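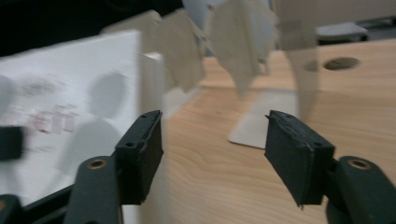

I'm going to stick up for the cardboard box. Every January the magazines tell us to decant everything we own into matching clear tubs, and every January I nearly fall for it. Last year I did fall for it, and bought a stack of tubs from Stullura for the craft cupboard (not cheap, either!). Three weeks later I couldn't find a single thing.

The trouble with a clear tub is that you end up seeing everything at once, which is the same as seeing a mess. A box with printing on it tells you what it is from across the room. I know my Preda box has the spare hooks in it because it has had the spare hooks in it for 17 years, and my hand goes straight there without bothering my brain about it.

And yes, I know the argument against. Boxes get tatty, the corners go, and you can't stack them when they're all different sizes. My sister-in-law has labels on everything and her cupboards look like a shop. Good for her, but she spent a whole weekend on it, and then she had to buy more labels.

What I'd say is this: before you buy any storage, get everything out on the table. All of it, even the bits you don't recognise. Leave it there through at least one meal so that it really gets on your nerves. You'll soon find out what you want to keep, and I'd bet most of it already has a perfectly good box. The odd plastic bits that belong to nothing can share an old biscuit tin.

The Stullura tubs are in the loft now, by the way, with the Christmas lights in them, and they're doing very well up there.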